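Bringing a Tired Sitting Room Back to Life with Yellow and Blue

By Philomena Tierney
12/12/18

Our sitting room had been beige for so long that I had stopped seeing it, and then my friend Si-eun Sun came to stay in May, sat down with her tea and asked (very kindly!) whether we were planning to decorate. Well, that did it. I spent 46 pounds in the end, mostly on fabric, and I'm so pleased with the result that I want everybody to have a go.

1. Cover the couch

A slipcover is the quickest change you can make. Pale blue is lovely to live with and forgives a great deal. Wash it first, put it on while it's still the tiniest bit damp, and tuck the spare cloth well down behind the seat. It will wrinkle as soon as people sit on it, and I've given up minding about that.

2. Pile up the cushions

Choose two colours and let the patterns argue among themselves. Mustard and navy are my favourites, with checks, stripes and something ribbed mixed in, and a bolster is a great comfort if you like to read lying down. Start at the arm with a plain square one, then bring in the busier ones beside it and lean a few in front of the others. Pom-poms are entirely optional, but I do love them.

3. Put some fruit on the coffee table

I used to buy flowers every week and it added up dreadfully. Fruit lasts longer and you get to eat it afterwards! A light wooden board with a raised rim suits a brown table beautifully and stops the limes rolling off. Bananas and limes pick up the yellow of the cushions and add a bit of green, and a single tangerine left out on the bare wood gives you a cheerful dot of orange.

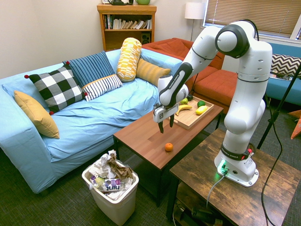
4. Look after the wood

Wipe the table with a barely damp cloth and dry it straight away, going along the grain. If you have an old side table with a weathered top, please don't sand it smooth. A soft brush and a little clear wax, left overnight and buffed in the morning, will do it nicely. Lift the fruit board now and then too, and wipe underneath.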